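Chapter 4

Coming Home: The First Weeks After Prison or Jail

What you will study in this chapter
How release planning works, and when it should begin
Why identity documents come before nearly everything else
How supervision rules shape an ordinary day
What a reentry court does differently from a regular court

Key terms: reentry, release plan, conditional release, technical violation, reentry court, record sealing

In Chapter 3 we followed a sentence from the courtroom to the last day served. Now we get to the part of the subject that many students tell me they had never thought about before taking a course like this one, and it happens to be the part I love teaching most. A person walks out of a gate. What happens on the first morning? Who is expecting them, what papers are in their pocket, where do they do their wash, and which office has to hear from them before it closes?

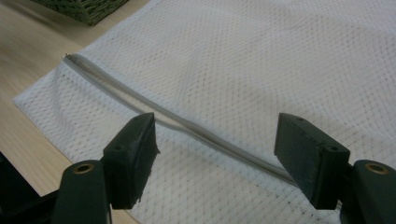
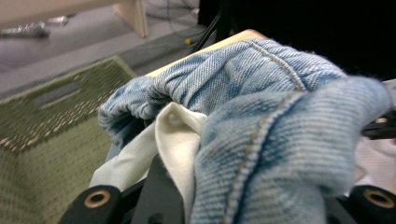 Reentry is the word used for the whole process of moving from custody back into community life. Some writers begin the clock on the day of release. In this book we begin it much earlier, at the point when staff and the person in custody first sit down to write a release plan. A release plan is a written document that covers housing, work or schooling, health care, transportation, and any duties owed to a court or a supervising officer. A good one can run to many pages. A poor one can be a single line with a street address on it, and you will read both kinds in the exercises!

Let's start with a place. Throughout this chapter we will return to Wivbridge, a mid-sized county seat with one jail, one bus line, and a courthouse that closes at four-thirty. In the year we will be looking at, 490 people came home to Wivbridge from state prison or from a county sentence of more than six months. Of those, 169 had no valid photo identification on the day they got out. Keep that second figure close by. It will come up again and again, and by the end of section 4.2 I hope you will find it as fascinating (and as maddening) as I do.

Why would a plastic card matter so much? Think about the order of things. To rent a room, you show identification. To start a job, you show identification. To open a bank account and cash that first paycheck, same again. But to get the card in the first place you usually need a birth certificate, and to order a birth certificate many offices ask for a photo identification card. People who work in this field call it the document loop, and a surprising amount of clever local policy has been written to break it. The county next to Wivbridge, Padton, tried something wonderfully simple: the jail's records office began ordering birth certificates while people were still serving their time. Section 4.2 takes that program apart piece by piece, including the things that went wrong with it in the first November, when the certificates arrived and sat in a mail room.

Supervision is the next big topic. Many people leave prison on conditional release, meaning that they are allowed to live in the community as long as they follow a set of rules. Some of the rules are what you'd expect, such as committing no new crimes. Others reach into daily life: a curfew, a limit on travel outside the county, a ban on visiting certain addresses, a weekly meeting with an officer. Breaking one of these rules without breaking any criminal law is called a technical violation. Can a person be sent back to prison for one? In many places, yes, and the hearing at which that gets decided looks quite different from a trial. The burden of proof is lower, there is normally no jury, and the rules about evidence are looser. If you enjoyed the due process material in Chapter 2, you are in for a treat here, because every question we raised there comes back in a new form.

Section 4.4 is built around a single dispute, which we will call the Valteretti matter. Valteretti is a bakery in Wivbridge that offered a night-shift job to a man whose conditions included a 9 p.m. curfew. His officer said the job broke the rule. The employer said the job was the best thing on offer. The judge had to decide whether a condition meant to keep someone out of trouble could be changed so that he could go to work. Before you read the ruling, try writing your own. Keep it to a page, and say which facts you would want to know that the file doesn't give you.

That case was heard in a reentry court, and these courts get a section of their own. A reentry court brings the same judge and the same group of people together on a regular schedule, so that problems are dealt with while they are still small. The Wivbridge court began in 2000 with 22 participants and met in a borrowed hearing room. Supporters like the steady contact. Critics ask hard questions about whether a judge can be both a coach and the person with the power to lock someone up, and about what a defense lawyer's job becomes when everyone at the table is supposed to be on the same team. Both sides have strong arguments, and I have tried to give each of them a fair hearing.

We close with records. In section 4.6 you will compare two ways of limiting what the public can see: sealing, which hides a record from most viewers, and expungement, which in some states destroys it and in others does something closer to sealing under a grander name. Read your own state's statute alongside that section. The vocabulary varies so much from one state to the next that students who skip this step nearly always get tangled up.

A note on the readings. The Oei Reader, which goes with this book, has the full release plans we refer to in the text, with identifying details removed. Plans A and C are the ones to read first. Plan B is long and contains a housing appendix that you can leave until section 4.3.

Before you begin section 4.1

Write down every document you would need to prove who you are, starting with nothing. Put them in the order you would have to get them, with the fee for each one and the office that issues it. Then look up the hours of those offices and work out how you would reach them without a car. Bring the list to class, as we will use it in the first discussion.

4.1 The release plan

A release plan usually begins with a form, and the form usually begins with an address. Corrections staff want to know where a person will sleep on the first night, and in most systems a proposed address has to be checked before it is approved. An officer may visit, speak with whoever holds the lease, and ask who else lives there.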